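Sandside refits its laptop bench

19 February 2018
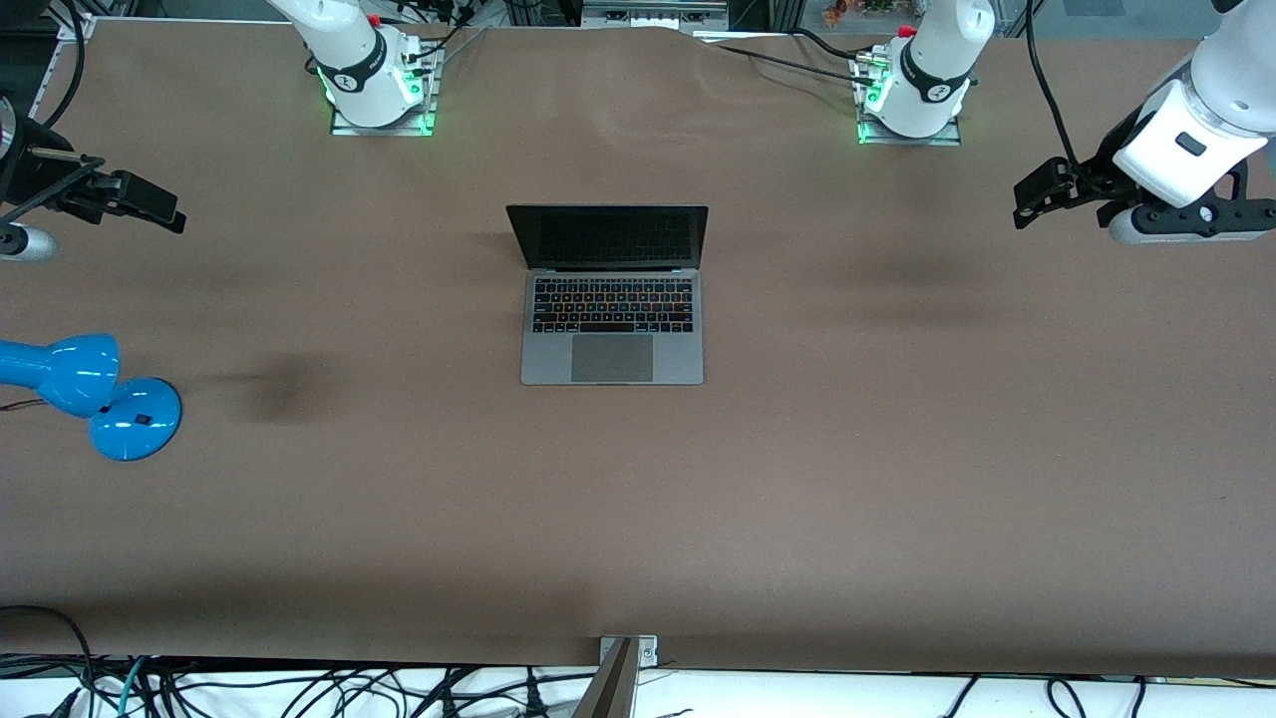
New paper, same table

Sandside has re-covered the wide table in its Dralamness workshop with smooth brown paper, replacing the rubber mats used until February. Laptops are now opened and checked directly on the sheet.

Kam-wah Shih, who runs the bench, said small screws are easier to find on paper - and a marked sheet can be changed in 5 minutes. Each roll is 40 metres long.

The workshop checked 1554 laptops last year. Bookings go through the front desk as before.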